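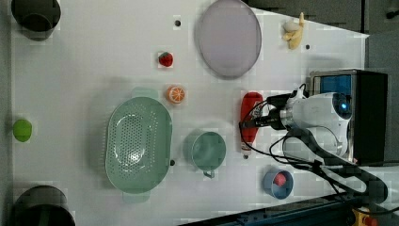
# How to score a club swimming gala without losing the plot

I've been doing the scoring table at our summer league galas in Endham for a few years now, and every season I get asked to show a new parent how it works. So I've written it all down (mostly for August, when I'm away for the return match at Floltcombe and somebody else gets the clipboard).

You'll need a printed programme, two pens in different colours, a score sheet and a calculator. I use a spreadsheet too, but the paper copy is the one that counts if there's a query.

## Before the first race

Get there early and write the lane draw across the top of your sheet. Lanes rotate between clubs in some leagues and stay put in others, so check your own rules. In ours they stay put, and I still write the club name above every column on every page. You will be glad of it by the relays!

Then go through the programme and cross out any event that's been withdrawn. We had 39 events last time, and two of them had been pulled by the time warm-up finished.

## Points for each race

With four clubs, one swimmer each, it goes like this:

- 1st: 4 points
- 2nd: 3 points
- 3rd: 2 points
- 4th: 1 point
- Disqualified or no swimmer: 0

Relays are worth double. If someone is disqualified, the swimmers behind move up a place, so the second-placed swimmer gets the 4 points if the winner goes. I caught myself leaving the gaps in my first season and had to redo a whole page.

For a dead heat, add together the points for the two places and split them. Two swimmers tying for second share 3 and 2, so they get 2.5 each, and the next one home is fourth.

## Keeping the running total

1. Wait for the signed result slip. Don't score from what you saw, however obvious it looked.
2. Write the places in blue.
3. Write the points underneath in red.
4. Add them across. An individual race with four finishers and no disqualifications should come to 10, and a relay to 20.
5. Carry the new totals down to the next line.

Step 4 is the one that saves you. If a row doesn't add up and there's no DQ or empty lane on the slip, stop and find out why before you go any further.

I also do a bigger check at the end of each page, adding up all four club totals and comparing that with the sum of the rows. It takes a minute or so with a calculator, and I've found a mistake that way more often than I'd like to admit.

## If you're using a spreadsheet

I tried Plirix for a while and it was fine, but I went back to a plain sheet with one row per event and one column per club. Put the row total in the last column and have it turn orange if it isn't 10 or 20. Save after every race, and keep the laptop well back from the poolside (mine has had a soaking).

## Announcing the scores

We read them out every ten events or so. Give the clubs in reverse order, slowly, and say which event the scores are up to. If there's a disqualification being queried, say the scores are provisional and leave it there.

At the end, get the referee to sign the final sheet, take a photo of it on your phone, and hand the original to the league secretary along with the result slips.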